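Kisska -- cardboard strips and boxes

README, last touched in August. Maj-Britt Solberg keeps the list, ask her before you rename stuff.

What's in here
155 short clips of cardboard being handled. Strips, flaps, box sides, a few whole boxes. Mostly plain brown corrugated, some of it pretty beat up. Creases and dents left as they were, no ironing things flat.

Folders
prumby/ -- strips, narrow ones, with and without holes
naseri/ -- flaps and folded pieces
lalitz/ -- whole boxes, open and taped

Each folder has a notes.txt. Read it frist, the column order in lalitz is different and I haven't fixed it.

Labels
piece, crease (y/n), hole (none / round / slot), edge (clean / rough). Crease means any fold line across the width, faint ones too. Small dents don't count. If a hole is torn at the rim it's still "round" as long as it's mostly round.

Known problems
- 30 clips in naseri have no edge label
- "slot" and "round" swapped in a couple of the early ones, relabeling when I get to it
- tape color not recorded anywere

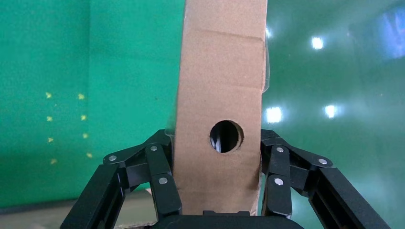 prumby/ -- upright strip held at both sides. crease: y, hole: round, edge: rough

Using it
Fine for class work and testing. Don't repost the whole folder, link to it. Corrections go to Maj-Britt, one per message please, with the clip name in the subject line.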